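Chapter 7
Light and Shade

What you will need for this chapter
A soft pencil and a hard pencil
A kneaded eraser
Smooth white paper, at least 30 sheets
A desk lamp with a single bulb
A white box, a white mug, and a white egg or ball

Key terms
value, plane, light side, shadow side, gradation, core shadow, cast shadow, reflected light

In Chapters 5 and 6 you drew with line. You learned to place the edges of an object, to check one angle against another, and to make a box look as if it sat on a table. Line can do a great deal, but most of the things you see have no lines around them. A white mug on a white cloth has no outline. You can tell where the mug stops because one patch of white is a little darker than the patch beside it.

The lightness or darkness of a patch is called its value. Color has value too, and a red apple and a green apple can have the same value even though no one would mix them up. For this chapter we put color aside and work only in grays. The town art school at Lutcombe, where many of these exercises were first tried, kept a cupboard of household objects painted flat white for this purpose. You can do the same with a can of primer and some old kitchen things. Let the paint cure fully before you handle them.

Values are easy to see and hard to judge. The eye compares. A middle gray looks light next to black and dark next to white, and beginners nearly always make their shadows too pale and their lights too busy. The value scale on the inside back cover is there to help. Cut it out, punch a hole in each step, and hold it up against what you are drawing. Close one eye when you do this.
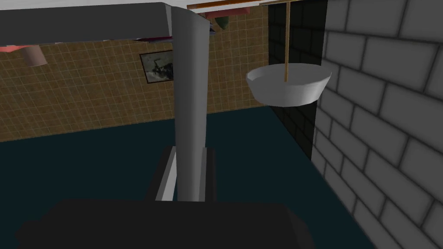 Shading follows the shape of a surface. A flat surface under an even light has one value, or close to it, and when the surface turns a corner the value changes all at once. These flat surfaces are called planes. A curved surface has no corner to turn, so the value slides from one to the next, and this slide is called a gradation. Compare the two kinds in the illustration. The wide beam at the upper left is light gray on its top face and darker gray on its flat underside, two planes with a clean break between them. The tall pale upright is lighter along its left edge and darkens toward the right, where it curves away. Both are gray. You read one as flat-sided and the other as rounded from the shading.

Start every drawing by asking which surfaces face the light and which face away. Leave out the small marks, labels, and scratches for now. Divide the whole object into a light side and a shadow side, and fill the shadow side with one even tone. The drawing will look crude at this stage, and it should already look solid. If it doesn't, more detail will not rescue it. Go back and move the border between light and shadow.

On a rounded object the darkest part of the shadow side is usually not at the far edge. It lies a little way in, in a band called the core shadow. Past the core shadow the surface often gets slightly lighter again, from light bouncing off the table or a nearby wall. This is reflected light. It is always darker than anything on the light side.

The cast shadow is the one the object throws onto something else. It tends to have a sharp edge near the object and a softer edge farther off. Section 7.4 deals with cast shadows, including the long ones thrown by a low evening sun. The grain towers at Studunthorpe are used as the main example there.

Exercise 7.1
Put the white box on a sheet of white paper. Place the lamp to the left and a little above. Turn off all other lights and pull down the shades. Draw the box using three values only, one for each plane you can see. Do not outline it.

Exercise 7.2
Replace the box with the mug, keeping the lamp where it is.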